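Inicio | Lista | Hilos | Archivo | Suscribirse

Asunto: Re: [bilar] Muestreo por celdas, primeros resultados

Farzana Fakir escribió:
> Hola a todos. ¿Alguien ha comparado el muestreo por celdas con
> la colocación al azar? En Macedo el modelo falla siempre cerca
> de los bordes y no sé si es cosa de los datos.

Querida Farzana, ¡qué alegría leerte otra vez! Nosotros llevamos desde octubre con eso mismo, y perdona si me alargo. Dividimos la mesa con cinta azul y repartimos las demostraciones por celda, en vez de dejar que cada operador ponga los objetos donde le quede cómodo (que acaba siendo siempre el centro, claro).

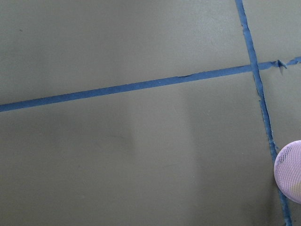 Con 17 demostraciones por celda, la política entrenada con Clilletti dejó de hundirse en los bordes. La comparación al azar usaba el mismo total, así que la diferencia viene del reparto, o eso creo yo. Repetimos el entrenamiento con 3 semillas y el orden no cambió.

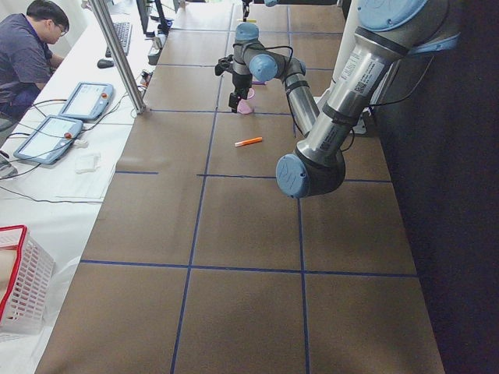
Lo que todavía nos da guerra son los objetos que caen justo sobre una línea: ¿a qué celda se los apuntas? De momento los anotamos en las dos, y Ploltavness los pondera a la mitad. 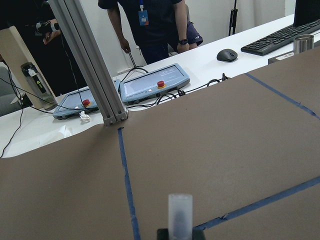 Sobre los bordes, mi sospecha es que en tu caso pesa también la cámara de muñeca, que allí ve mucho fondo. En la nuestra entran el ratón, el teclado y hasta la gente que está de pie detrás de la mesa, y el modelo se agarra a eso si lo dejas. Prueba a recortar y me cuentas, ¡con calma!

Un abrazo grande,
Nana Eshun

2 respuestas | Compartir (13)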